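About Fivel Workshop

Two-armed robots, built by hand, in a shared space with a very good kettle

Fivel Workshop started with a workbench, a borrowed soldering station and a pair of shoulder joints that would not stay still. Qistina Yeoh had the joints mounted on a plank in her spare bedroom and wanted a robot that could help out in a kitchen. She had no plan for the rest of it. She put up a note asking if anyone nearby had a lathe, and somebody did, and then somebody else turned up with a box of bearings, and by the following March we had keys to a unit behind the tile shop on Saarinen Street.

We are a small company now, but we still run the place as a shared workshop. Members rent bench space and bring their own builds — robot arms mostly, though we've had a plant-watering gantry, a page turner and a very determined chess player — and the people on staff spend their own days on the project that got all this going.

What we're building

Our house project is called Fendeo. It's a two-armed robot for tabletop work, meant to be put together at home by someone with patience and a decent set of hex keys. Two arms, two five-fingered hands, one controller box, and a base that clamps to a sturdy bench. The forearms come apart in halves so you can get at the wiring without taking off the hand, which sounds like a small thing until you've rerouted a tendon cable for the third time in one evening!

We love hands. There, we said it. A simple two-jaw gripper would be cheaper, and for a lot of jobs it would be the sensible pick (several of our members use them and get more done than we do). But kitchens are full of things shaped for human fingers: pan handles, plate rims, jar lids, the awkward little knob on a teapot. We wanted to find out how far a home-built hand could get with those, and we're still finding out.

Simulation first, then the bench

Every task Fendeo learns begins on a screen. We keep a simulated kitchen counter with virtual copies of both arms, and we try things there before a single motor gets warm. It saves parts. It also lets members who live too far away to come in every week work on the same problems from home, which has been one of the happiest surprises of the whole project.

The counter is kept plain on purpose. Marble top, a frying pan, a patterned plate, a few things toward the back. You'd think a pan would be easy, and then you watch what a long handle does to your nice neat reach plan. Do you grab it from the left? Does the other arm wait, or get on with something of its own?

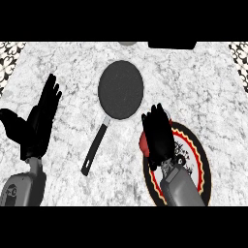
Getting two arms to share one counter has taken up most of our year. Early on we programmed them to take strict turns, and it was like watching two very polite people at a doorway. Now each arm keeps a rough idea of where the other one is headed and plans around it. When they get it right it's lovely to see, and when they get it wrong in simulation we can just reset and have another go.

Moving to the real arms is always humbling. Cables drag. Fingertips slip. A joint that was perfectly smooth on screen has a gritty spot just where you need it. We run every new routine slowly on the bench with one person's hand on the stop button, and the notes from those sessions go straight back into the simulator so that the next version is a little less innocent about the world.

The workshop itself

We have 20 benches, a laser cutter, a small lathe, three printers that work and one that is everybody's hobby. The electronics corner has good light and a shelf of labeled drawers. The labels are mostly accurate. There's a quiet room for people writing code and a loud room for people drilling, and the door between them is heavier than it looks.

Members pay $100 a month for a bench and a locker, with tools and simulator access included. You don't need an engineering background. We have a retired upholsterer who makes the best fingertip pads any of us have ever used, and a school cook who has strong and useful opinions on how a pan ought to be picked up. If you can describe what you want to make, someone here will happily spend an afternoon talking it through with you (bring snacks, it will run long).

Kolton nights

Twice a month we clear the big table for Kolton, our open build night. It takes its name from the battered tool chest we bought along with the lease, which had that word painted on the lid. Bring a stuck project or just come and watch. People pair up, swap parts and argue about cable chains, and beginners can put together a single finger from a kit we lay out at the end of the table. One finger takes an evening. It curls when you pull the cord, and grown adults have cheered.

How we share our work

The arm and hand drawings are free to download, along with the parts list and the counter setup we use in simulation. We post the bad results too. There's a whole folder of dropped plates and missed handles, and we know from the letters we get that other home builders read that one first.

If you build from our files, please send us pictures and tell us what you changed. The current thumb joint came from a member's fix for a part we had stubbornly drawn the wrong way around for months, and the base clamp has been redrawn so many times by so many people that we've stopped trying to list them all on the drawing.

Come and see us

The next open day is 25th October. The bench arms will be running in the front room, and the simulator will be set up on two desks so visitors can try driving the hands themselves. Kids are welcome with an adult. Parking is in the yard behind the tile shop, through the green gate, and the bell for the workshop is the lower one.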